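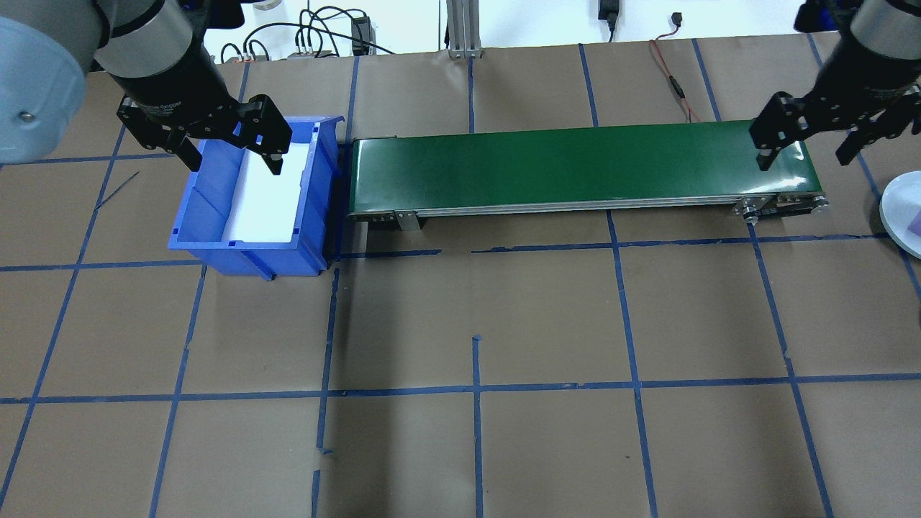 Vemdale parts depot moves to fixed reorder points

The Vemdale parts depot will stop placing weekly bulk orders in October and switch to fixed reorder points for its small-parts stock, operator Rornden said. The change covers more than 400 stock lines, mostly fasteners, seals and electrical connectors.

Under the new method, each line has a minimum quantity. When stock falls to that level, an order is released to the supplier the same afternoon. Orders received by 2 p.m. will be confirmed before the close of business.

Minimum quantities were set from demand records and supplier lead times. Lines with irregular demand keep a larger reserve, equal to 40 percent of the average order. Slow-moving items will still be reviewed by hand.

"The weekly order hid shortages for several days at a time," said Miroslava Vasylenko, inventory manager at Rornden. "We were also buying parts we already had on the shelf under a second number."

Duplicate part numbers were removed over the summer. Njoroge Rweyemamu, who led that work, said 70 numbers had been merged or withdrawn. Customers using an old number will be redirected to the current one when they order.

The Ostrowski depot will keep the weekly schedule for now. Its stock records are held in a separate system, and the transfer has not been scheduled. Prices and delivery charges are unchanged at both sites.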